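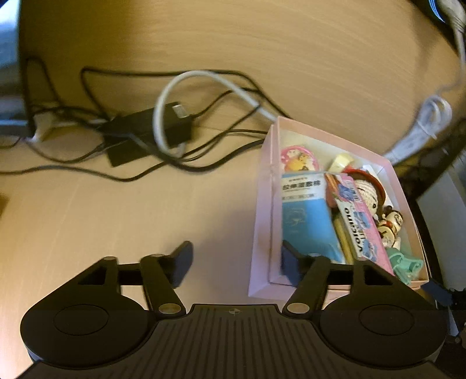 A pink box at the desk

Hi, I'm Sandra Ashworth, and Zosel is my little stationery and gift-wrap shop in Trodton. I started it at my kitchen table with 40 rolls of paper and a very patient husband — we've since moved into the old bakery on Hollis Street, and on a humid day it still smells faintly of buns! There are five of us now (six in the lead-up to Christmas). We stock cards, ribbon, notebooks and every colour of tissue I can get my hands on, and we'll happily wrap things you bought elsewhere. Pop in any day but Monday, the kettle's usually on.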